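White Bench, Priratdale: Surfaces and Parts

The bench in the north room at Priratdale was refitted in April. Colors have been left as recorded. White on white is hard to judge on a monitor, and anyone matching a finish should ask for a sample chip and look at it under their own lights.

The top is 2000 mm long and was supplied by Clurkcombe in a matte white. The old one was darker and had a gloss coat, which put a bright streak across the work from midmorning on. Matte gives up some ease of cleaning in exchange for even light. The mat is a separate item and lifts off for washing.

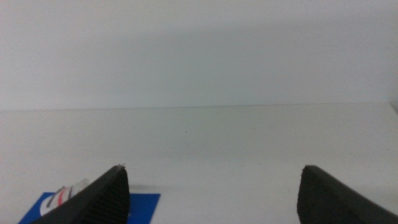

Blue against white, with the wall beyond.

Wall and rear edge

The wall finish is listed in the room schedule as 2991, an off-white with a low sheen. It was chosen before the top arrived, so the two were never meant to match exactly. The wall was left 48 hours after the last coat before the bench was pushed back against it. No shelf, rail or outlet was added in the working stretch. Power comes from the side.

The seam where the top meets the wall is the one line in the room that has to stay readable, as it is used to judge whether the bench has shifted. It shows as a thin, slightly darker line. A white block with a flat top and a beveled side edge sits at the left, and the shadowed gap next to it marks the change in level. Small debris shows up easily on this finish; there is a dark speck near the far edge.

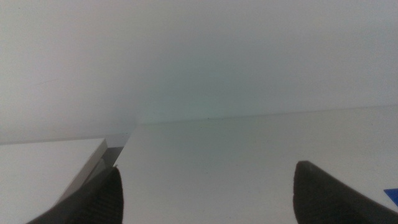 Molded part

The part is from the Fliletti set. It is white, long and rounded, with a curved closed end and a raised ridge that follows the same outline inside a broad lip. The lip is frosted and slightly translucent, while the ridge is opaque. Under soft light the outer edge tends to blend into the bench, and the ridge is the better reference when checking orientation.

Specks and faint smudges collect on the cavity floor and along the inner curve. They are cosmetic for our purposes and get wiped at the end of the week. Solvent is kept away from the frosted lip — it clouded an earlier piece.

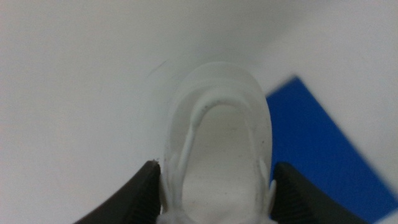 Can the part be set down directly on the white top?

It can, but the mat is the better place for it. The outline is easier to find against blue, and the mat is cheaper to replace than the top if something gets scratched.

Mat and working area

The mat is a thin, flat rectangle in royal blue with straight edges. Its position is checked on Thursday, along with the level of the bench. Shims go under the front legs only; the rear pair stays on the floor. We tried marking the mat corners with tape, and the adhesive left a residue that took longer to remove than the tape had saved, so the position is now measured in from the sides each time.

Ghiță made the first mat, in gray. It held up well but came too close in tone to some of the shadows. The blue one is the same thickness and lies flat after being stored flat. Do not roll it.

Cable slack should clear the top by a hand's width and run off to the right. Anything draped over the mat will drag it out of square.
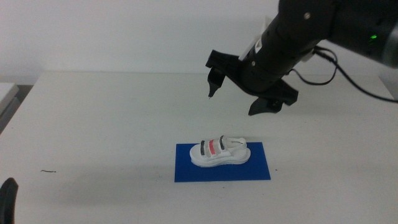

Mat on the bench, cables looping off to the right.

Cleaning is the same for the top and the mat: plain water, a soft cloth, no powder. The wall is spot cleaned only. Remaining paint is on the lower shelf of the supply closet.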